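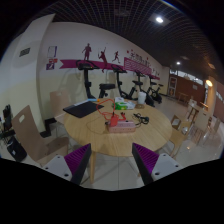
A power strip and cable on a table in the exercise and seating area.

About Nillness

Posted in November by the Nillness web desk

Print this page | E-mail this page

Nillness is a training school for building maintenance staff. The school teaches the upkeep of small commercial properties: heating, drainage, door hardware, lighting and general electrical safety up to the point where a licensed electrician must take over. Courses are held at two sites, Wasell and Ralgate.

Courses

The basic course runs 300 hours and covers inspection, record keeping and routine repair. The full course runs 560 hours and adds boiler controls, ventilation balancing and roof work. Both end with a practical test and a written test. A student who fails one part may repeat that part without repeating the other.

Class time is split between the workshop and occupied buildings. In occupied buildings, students work under a supervisor and keep a log of each task, with the fault found, the part replaced and the reading taken afterward. Logs are checked at the end of each unit and kept on file for three years.

Sites

Wasell has the pipe shop, the boiler room and most of the classrooms. Ralgate is the smaller site and is used for door, lock and lighting work. Parking at Ralgate is limited in the morning. Students on the full course attend both sites.

Course material

The school uses the Shirazi workbook series in all units. The series is arranged by building system, and each book has a fault table at the back. Books are issued at registration and are included in the tuition fee. Replacement copies are charged at cost.

Admission

Applicants need a high school diploma or equivalent and must be able to lift and carry normal tool loads. No earlier trade experience is required for the basic course. Entry to the full course requires either the basic certificate or proof of paid maintenance work. Applications are accepted at the Wasell office until 3 p.m.

Related items

Course outline: basic certificate
Course outline: full certificate
Directions to Wasell and Ralgate
Tool list for new students
How to request a copy of your log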